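The last ferry to Saltumon

Missed the six o'clock. Of course I did. Ran the whole length of the pier with the bag banging on my hip and watched the ramp come up, chain by chain, and the man in the orange vest looked right at me and kept cranking.

So. Two hours. Waiting room smelled like wet rope and old fries. One bench, one machine that sold gum. I sat. Got up. Sat again.

My sister had called in March and said Dad's selling the house. I said okay. She called again and said Dad's sold the house. I said okay to that too, same voice, and she hung up on me, and then nothing till she texted the date. Clear out your room or he will. That was the whole text.

I hadn't been back to Saltumon in 14 years.

A woman came in with a dog under her coat. Just the nose sticking out between the buttons. She asked was this the line for the eight o'clock and I said I guess I'm the line. She laughed harder than it was worth and sat down next to me, close, the way people do over there. In Brilon you leave a seat. You leave two if you can.

"You're from the island," she said.

"No."

"You've got the face."

I told her whose kid I was. Don't know why. She nodded for a long time and the dog nodded too, or it was the coat moving. Then she said he's a stubborn old goat, your father, he fixed my roof in a gale and wouldn't take a cent and then didnt speak to me for a year over a ladder. Over a ladder! I said that sounded right.

Boat came. The Zadero, same one, same green paint over the same rust. I stood at the rail because inside was the smell of the engine and I'd throw up, I always threw up, he used to hold me by the hood of my jacket so I could lean out over the water. Never said anything. Just held on to the hood.

I'd forgotten that. I swear I had not thought of it once, not in Brilon, not anywhere.

Fog past the Lagman light. The horn going. The woman came out and gave me the dog to hold while she lit a cigarette and the dog put its whole cold face in my neck, and I thought, turn around, tell them to turn the thing around, I left the stove on. I don't even have a stove. I have a hot plate.

What was I going to say to him? I'd had years of it ready. Whole speeches, good ones. In the shower, on the bus. I'd tell him about the money and about Mom's funeral and how he stood at the back like somebody who'd come about the pipes. I went looking for the start of it, the first line, and all I could get was the hood.

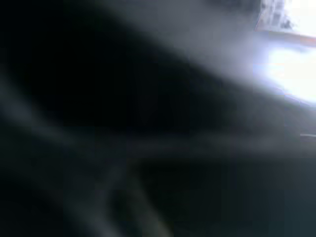
Dark, then haze, then the light. May 2021.

Engines dropped. That shudder you get in your teeth. Somebody threw a line and somebody cursed it and we bumped the tires, twice, hard, and the dog yelled.

He was on the dock. I hadn't told him which boat. He'd have met the six, then. He'd have stood there and watched everybody get off and not me, and then stayed put, because there he was with his hands shoved up his sleeves and his ears red.

Smaller. His coat was the same coat and there was too much of it.

I had the bag and I still had the dog somehow. The woman was behind me going give her here, give her here, and then she saw him and she stopped.

"Evening," she said to him.

He looked at her. He looked at the dog. It took him a while.

"You can have the ladder back," he said.

She took the dog off me and went up the hill fast, not looking at either one of us, and I think she was crying or else it was the smoke.

Then just us. The lamp buzzing. He reached out and I figured he was going for the bag so I held it out, but he went past it. Got hold of my hood at the back, and gave it one tug, like checking a knot.

"You get sick?" he said.

"No," I said. "Almost."

"Truck's up top," he said, and he took the bag.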